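Buying grippers: notes from a visit to Stakach

March 24, 2019

We went to the Stakach open day with one question: what would it cost to put a pair of robot grippers on our utensil sorting job, and could we pay for it before December? Our budget has room for one setup this year.

The first hour was a talk on leasing. Dredier rents out its two-arm station by the month, with a minimum of 16 months. Pledari only sells. Its price covers the arms and grippers but leaves out the mount, the table and the training days, and those have to go on a separate line in the request.

After the talk we moved on to the work tables, where the job was close to ours: spoons, sticks and ladles, with a bin for utensils.

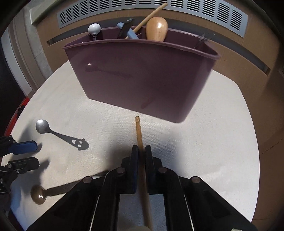 Thin round handles are a good test for us, as they make up most of what we sort. Flat metal spoons lying on cloth are the other hard case, and I would want a trial with our own stock before signing for anything.

Finger pads are the running cost to watch. The Pledari quote lists a spare set at $27 and suggests changing them after up to 600 hours. Dredier includes pads in the rent – but not shipping.

Phí had a smaller stand and no price list. They offered a 20-day loan, with us paying freight both ways. I asked for that in writing.

My plan is to take the loan first, then ask Dredier for a shorter lease. The purchase can wait for next year's budget.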